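Gallery: Linens and Cleaning Cloths

The cloths on this page belong to the household textiles set at Trondow. Nives Vitale started the set in November with a few dish towels from home, and it has grown to 46 pieces since then. They are used for folding and wiping practice at the long tables, then washed and put back in the bins. Assunta Marras keeps the list and decides when something is too worn to stay on it.

Not every piece has been photographed yet. More will be added as they come back from the wash.

Grey towel with stitched border

A plush microfiber cloth, folded and set down on the white table. The stitching along the edges is a lighter grey than the rest. Thick cloths like this one don't hold a sharp crease, and the fold on the upper left stands up a little from the tabletop. 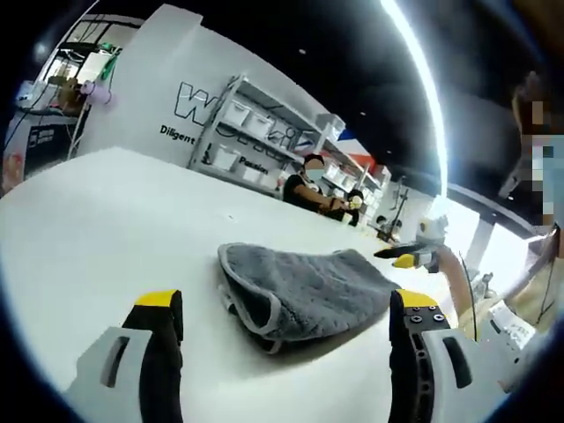

Pieces not yet photographed

Dish towels, Fasetti. Plain cotton, bought as a pack. They have shrunk a little and no longer match each other in length, so fold them to the shortest one.

Bath towel, Dal Bello. The heaviest piece in the set. It takes up most of a bin when folded in thirds, and two people usually fold it together.

Glass cloths, Munier. Thin linen with a woven stripe. Assunta irons these. Please lay them flat on top of the others and don't tuck them down the side of the bin.

Pillowcases. Nives brought 2 of these, both with a flap at the open end. Fold the flap in first.

Washing and storage

Microfiber goes in its own load, without fabric softener, and is dried on low. Cotton and linen can be washed together. Lint from the cotton sticks to the microfiber if they are mixed, and it takes a long time to pick off.

Put pieces away folded with the label inside. Anything with a hole or a loose hem goes to Assunta with a note of the number on the label. The list is taped inside the cupboard door, and a fresh copy goes up whenever a piece is added or taken out.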